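4. Recording grasp attempts with the two-bin station

Okay, so your arm is bolted down, the Lenari recorder is talking to it, and you've done the camera check from section 3. Now comes the part I like best, which is letting the thing try to pick stuff up for hours while you drink coffee. Set-up takes a little patience the first time (my first go ate a whole afternoon!) but after that you can get from cold start to recording pretty quickly.

These steps assume the standard Utlow station: two metal bins back to back, one arm, one fixed camera and a set of blocks. If yours is different, read through once before touching anything.

4.1 Getting the bins in place

1. Put the bins on the table so their rims meet. Push them together until there's no gap a block could fall into.

2. Clamp them at both ends, right where they join. Ordinary bar clamps are fine, and I've never bothered with anything fancier. Snug them up, then give each bin a good shove with your palm. If it slides, tighten some more.

3. Mark the table with tape so you can find the same spot again. Bins wander over a long run, and a bin that has drifted will quietly spoil your data long before you notice it by eye.

4. Jog the arm slowly over the rims and down to the floor of each bin, and save those heights in Lenari under Station > Limits.

CAUTION: Keep one hand near the stop button whenever you jog the arm close to a clamp. Clamp handles stick up a lot higher than you think, and the Grulano driver knows nothing about them unless you add them as keep-out boxes.

4.2 Loading the blocks

5. Start with a small set. I know it's tempting to dump in everything you own, but a handful of blocks gives the learner clean early successes, and it needs those.

6. Drop them in from a little above the rim and leave them however they land. Please don't tidy them! Blocks leaning on each other, crossed over, lying tight against a wall, those are the examples the model is starving for. My first set was nearly all neat, well-spaced blocks and the trained model went to pieces the moment two of them touched.

7. Leave scuffs and chips alone too. I only throw a block out when it's broken enough to snag the fingers.

4.3 Starting a run

8. In Lenari, open Collect > New run and pick the Dvorak grasp template. Set the number of attempts. I use 100 for a first run and go up from there.

9. Leave Exploration at its default of 10 percent. This is the share of attempts where the arm ignores its own best guess and tries somewhere else. Turning it down makes the success numbers look lovely and the data a lot duller.

10. Press Arm, wait for the green light in the status bar, then press Collect. 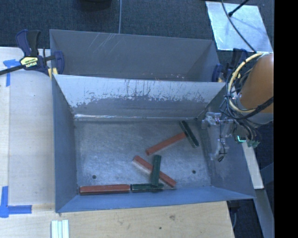
11. Stay in the room for the first 12 attempts or so. You're watching for fingers that bump the floor, cables that pull tight when the wrist turns, and grasps the recorder scores wrong. If a cable goes tight, stop the run and give it a bigger loop before you carry on.

12. When the run ends, open the log and flip through the failures. Misses near the walls are normal early on, so keep them. A failed grasp with a correct label is worth just as much to the learner as a good one.

NOTE: If blocks keep ending up in the same corner, pause, stir them by hand and resume. Lenari saves the pause as an event, so your edit won't get mixed up with an attempt. Always press Pause before reaching in, even for a second.

NOTE: On driver version 2 the label sometimes lags one attempt behind after a resume. Check the first entry following each pause and fix it with Shift > Back if you need to.

Runs are stored in the project folder under the date they were started. Copying them off to the training machine is covered in section 5.

Section last revised 05/08/2025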